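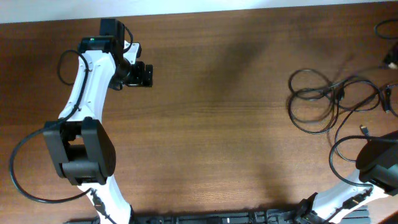
Proltov Pair – two-arm bench kit, build and parts page

Two arms, one rail, one table. Sold as a kit from the shared shop, bench 5, or as loose parts if you already have one arm and want the other. Page gets updated when I have a minute. Last real edit January.

Status: shipping, small batches. White links in stock. Black links – no, stop asking, the filament warped on me twice.

What's in the box

White links, lower and upper, both arms
Black elbow joints with side plates
Wrist housings
Two-finger grippers, black
Cable set, long and short
Clips and screws, bagged by joint (bags are numbered, the numbers match the build sheet)
Front rail with brackets
Hex keys, two sizes

Not in the box: power supply, computer, table. Clamps either. Used to include clamps but people all have different tables.

Specs, quick

Rail length: 457 mm
Gripper opening: up to 8 cm with the stock fingers
Controllers: Ziltex boards, one per arm
Table: flat, solid, deep enough that a straightened arm doesn't hang off the back
Finish: white links are glossy. They show fingerprints and they glare under a shop light, see camera note

Build order

Rail first. Clamp it to the near edge of the table and leave the clamps a bit loose, you'll want to nudge it once the bases are on. Then bases, then lower links. The lower link has the small dark fitting with the thin wire – fit that before the link goes on. Doing it after means taking the elbow off again. Ask me how I know.

Elbows next. Side plates taper, wide end toward the lower link. Don't crank the crosspiece screws. Snug, then a quarter turn. The printed parts will creak a little the first day, fine. If they creak the second day something is crooked.

Upper link, wrist, gripper. Wrist bracket goes on with the angled side up. Run both arms through the slow sweep before you hook up the fingers.

Cables

Most of my email is about cables so, long section.

The thick one goes down the face of the upper link, then swings out wide around the elbow and comes back in at the top of the lower link. It looks sloppy. It's meant to be that wide. Pull it tight and the arm can't fold all the way, and sooner or later you yank the plug out of the board. Clip at the link, never at the joint.

Small loop off the side of the wrist, same idea. Leave it enough room for the full wrist roll in both directions. Roll it by hand with the power off and watch the loop. If it touches the finger tips, shorten it by one clip.

The short cable near the gripper just bows out and plugs in. Nothing to route.

Spare cable: coil it, tie it, get it off the table before you run anything. A loose coil between the arms is going to end up in a gripper. I lost a good lead that way, plus one afternoon. Route extra lenght under the bench if you can – the Hughes tray fits the rail brackets, 8 screws, sold seperately.

Spacing

Arms too close and the elbows knock on the way in. Too far apart and they can't hand anything over. Start with both bases at the outer marks on the rail and move in one mark at a time. Re-run the zero routine every time you move a base, even a hair.

Keep the middle of the table clear for zeroing. Mugs have been lost.

Camera note

If you're putting a camera up over the table, turn the light down or bounce it off a wall. White links blow out easy and then your exposure is wrong for everything else on the bench. Matte tape on the upper link works okay. Masking tape works too, just ugly.

Known issues

Left elbow clicks near full fold. Cosmetic. New side plates free if you bought before the current batch, just send me your build sheet number.

Wrist screws back out after a few weeks of daily use. Blue threadlocker, tiny drop, keep it off the plastic.

Old Zadeck firmware doesn't see the second arm at startup. Update before you write to me pls.

Options

Soft finger pads, pair
Hughes under-rail cable tray
Extra long cable set, for people with the computer on the floor
Single arm, no rail – fits the same bases, order as right or left

Pickup at the shop, evenings after 8, ring at the side door. Or I ship flat, links in one box and joints in another, they may not land the same day. Returns ok if the bags are unopened. Opened bags, write me first and we'll sort something out.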